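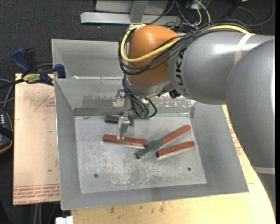 The bin picking cell stopped again on Monday, at pick 614 of what was meant to be an overnight run of 1000. The fault on the pendant was a collision stop on the wrist axis. I cleared it, jogged the arm up by hand and found one gripper finger sitting slightly out of line with the other.

My first guess was the vision, as we'd changed the lighting in July and never fully trusted it afterwards. Trefor Prydderch pulled the log and the block positions were fine. The trouble was the height. The floor of the bin was set as a flat plane when we built the cell, and one corner has dropped 2 mm. For a block lying flat in that corner the arm goes where it's told. For one leaning on another block, it comes down on the edge and keeps pushing.

The force limit should have caught it sooner. It was set to 42 N in the Plirneo software, but the setting only applies to the last 12 mm of the approach. Above that there is no limit at all, and I hadn't read that page of the manual.

I've reset the floor with four touch points and extended the limit to the whole descent. Picks are slower now. Birgit Fuchs wants the finger checked before we run unattended again, so it's going to Halliday on Thursday.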